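Startseite Werkstatt Garten Unterwegs Archiv Über mich Kontakt

Grundplatte auf dem Basteltisch

Mai 2022

Die Kiste aus Gultovow stand seit dem Winter im Flur. Darin lagen die Reste einer Wandhalterung, zwei Beutel mit Schrauben und eine graue Platte, zu der ich keine Anleitung mehr hatte. Der Rest der Anlage ist damals bei der Firma Piątek geblieben, die das Haus geräumt hat. Ich habe nur mitgenommen, was auf dem Beifahrersitz Platz fand.

Letzte Woche habe ich die Kiste endlich ausgeräumt. Zuerst die Schrauben. Der eine Beutel enthielt metrische Schrauben, der andere ein Gemisch, mit dem ich nichts anfangen konnte. Das Gemisch habe ich in das Glas mit den übrigen Einzelstücken gekippt. Wer eine Werkstatt hat, kennt dieses Glas. Es wird nie leerer.

Danach kamen die Kleinteile dran, Unterlegscheiben, ein paar Dübel, ein abgebrochener Winkel. Der Winkel ging in den Schrott. Die Dübel sind neu genug, die behalte ich. Den Karton habe ich zerlegt und ins Altpapier gebracht, im Flur kann man jetzt wieder geradeaus gehen.

Übrig blieb die Platte. Ich wollte sie als Unterteil für die kleine Ablage in der Werkstatt nehmen, die ich schon im alten Beitrag über das Regal aus Kirkholm angekündigt hatte. Das Regal hängt, die Ablage fehlt. Die Maße sollten passen, wenn ich hinten eine Leiste unterlege. Eine neue Platte hätte ich bei Polance bestellen können, aber mit Versand lohnt sich das für ein einzelnes Teil nicht.

Gereinigt habe ich sie mit lauwarmem Wasser und etwas Spülmittel, danach mit einem weichen Tuch abgerieben. Keinen Scheuerschwamm nehmen, der hinterlässt auf matten Flächen glänzende Stellen, die nicht mehr weggehen. In den Ecken hilft eine alte Zahnbürste. Für die Nut habe ich einen Holzspieß mit einem Stück Stoff umwickelt und bin ein paarmal durchgefahren. Dann eine Nacht liegen lassen.

Auf dem Holz wollte ich erst mit Schleifpapier arbeiten, habe mir das aber anders überlegt. Die Kanten stören nicht, und die Vertiefung in der Mitte soll so bleiben. Da kommt später das Schälchen für Bleistifte und Bits hinein, wenn ich eines in der richtigen Größe finde. Bisher habe ich zwei ausprobiert, eines war zu hoch und eines zu breit. Eine Seifenschale könnte gehen, die haben oft solche weichen Ecken.

Wegen der Befestigung war ich mir länger unsicher. Das Schraubloch oben links hat einen Metallrand, da will ich nicht mit dem Bohrer dran. Ich nehme lieber eine Schraube mit flachem Kopf und ziehe sie nur handfest an. Gegenüber kommt doppelseitiges Klebeband unter die Kante, das lässt sich notfalls wieder lösen. Papier 2000 habe ich noch da, falls die Leiste an einer Stelle zu rau wird. Für Kiefer ist das eigentlich viel zu fein.

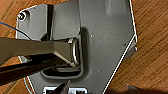 Unter dem Regalbeitrag hat gultovow_garten dazu geschrieben: Vom Klebeband würde ich abraten, bei mir hat es nur einen Sommer gehalten, dann kam die Ablage mitsamt den Stiften herunter. Nimm zwei kurze Winkel und schraube sie von unten an die Leiste, das trägt auch, wenn es in der Werkstatt mal warm wird.

Das mit der Wärme hatte ich nicht bedacht. Unter dem Dach wird es im Juli ziemlich heiß, und die Ablage soll direkt neben das Fenster. Winkel müssten noch in der Schublade mit den Beschlägen liegen. Wenn nicht, hole ich welche beim nächsten Einkauf mit.

Die Leiste ist schon zugeschnitten und muss noch geölt werden. Sobald das Öl durchgetrocknet ist, schraube ich alles an und schreibe dazu, welche Winkel ich genommen habe.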